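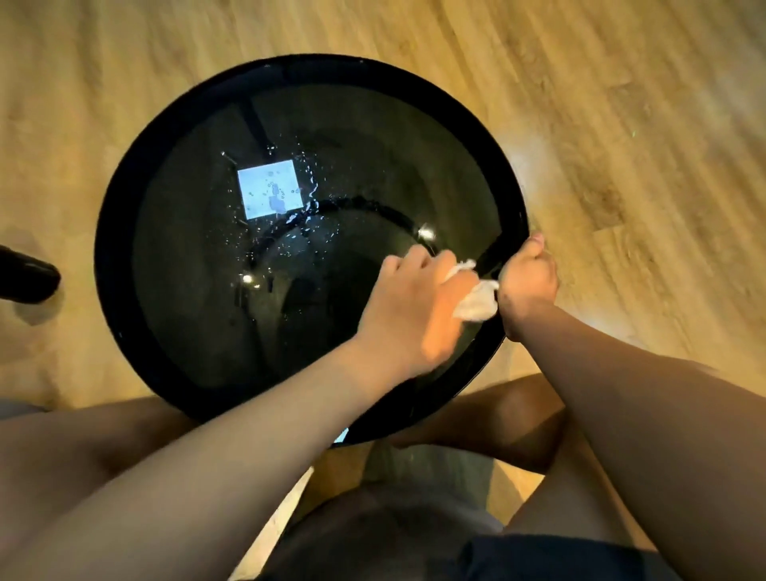

Wiping clip, round glass table. Left hand on cloth, right hand on rim.

Ticket: surface mask drops out on dark glass, coverage planner stalls
Component: Grivus perception, table segmenter
Reported by: Clerkham
Picked up: Nuno Figueiredo, 3 Jun 2023
Status: open, workaround in

Problem
Segmenter finds the rim fine, then punches a hole in the tabletop where the square ceiling light reflects. Planner treats the hole as an obstacle and goes round it. Wipe path never closes, task sits at "coverage pending" until timeout. Replay of the clip stalls at frame 1,577 every time.

Also the floor label leaks in. Shadow of the base shows through the glass and the support bar gets picked up as an edge, so the top is split in 2.

Tried
- Restarted the node, cleared cache. Same.
- Older weights (the Mertens set). Worse, loses half the rim as well.
- Raised the highlight threshold. Small glints go away, ceiling light stays. Droplets sitting in the reflection seem to break it up into bits, so the blob filter doesnt see it as one thing.
- Fitted an ellipse to the black rim and filled everything inside, minus hands and cloth. Works. Mask is solid, support bar ignored.

Hand tracker
Separate issue but same clip. Hands are close together with the cloth between them and the tracker swaps left and right, 18 swaps over the run. The planner then takes the gripping hand for the wiping one and marks the rim as cleaned. Locking hand ID to the forearm direction helps, still 2 swaps left. Not looked at those yet.

Workaround
Set fill_inside_rim to true in the surface config, restart perception only, no need to touch the planner. Dont use it on tables with no clear rim, the fit wanders off onto the floor planks. Seswood saw that on theirs.

To do
- proper reflection class in the segmenter, aiming for August release
- wet area estimate is switched off for now, it was counting glints as water
- Clerkham to rerun with the flag on and attach teh planner log, full one please, last upload had the start missing

Leaving open till the log is in. NF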